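An afternoon at Gutero's open day

I nearly didn't go. It was raining sideways, the car park was full by the time I'd found the right roundabout, and my name badge said "Louise Baxter" (I'm Lewis, hello). But I'd been meaning to see inside Gutero's place since they moved to the Clemier estate in September, and an open day with free soup isn't something I turn down easily.

They'd let in 300 people over the day, in groups, so you got a coloured wristband and had to hang about in reception until your colour was called. I was green. Green went last! I drank two coffees and read a leaflet about Arain, their software for sorting out warehouse picking, and I can't say I took much of it in.

First stop was the packing line, which was loud and good fun. An arm on a post takes cartons off a belt and stacks them on a pallet, and the chap running it let the children choose which pattern it stacked in. He told us it does 55 cartons in a run before someone has to swap the pallet over. One little girl asked if it ever got bored and he gave that more thought than I'd have expected.

The part I'd really come for was upstairs, though, in the room where they teach robots small hand jobs. No big arms in there at all. A person takes a gripper in each hand and does the job themselves, and the recordings go into training. The day's job was a little parts organiser, the sort my dad had in his shed, with clear drawers you pull out by a tab. I stood there far longer than my group was meant to.

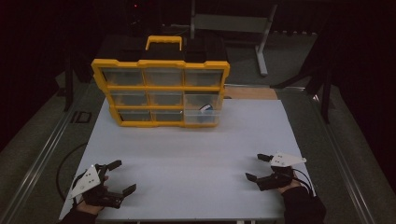 Both grippers open in front of the drawers in the upstairs training room.

I asked the woman looking after our group why drawers, of all things. She said see-through plastic is a pain for cameras, and small tabs are a pain for grippers, so it's a nice mean test – her words. They want 70 good recordings of each job before they'll train on it, and a fumbled one gets thrown out.

Then we were allowed a go on a practice pair at the side. I was terrible! You lose all the feeling in your fingertips, if that makes sense, and you keep wanting to turn your wrist in a way the thing doesn't like. I got hold of a wooden block on my third try and felt far too pleased with myself. The man after me did it first time and didn't even smile.

Downstairs again there was a stand from Trelico, who make the belts, and a talk about apprenticeships that I only caught the end of. The soup was leek and potato and had mostly gone by then, what with green being last, but I did get a roll.

If you fancy the next one, book early, ask for a morning slot and park on the road by the estate entrance – getting out of that car park took me longer than the packing line did.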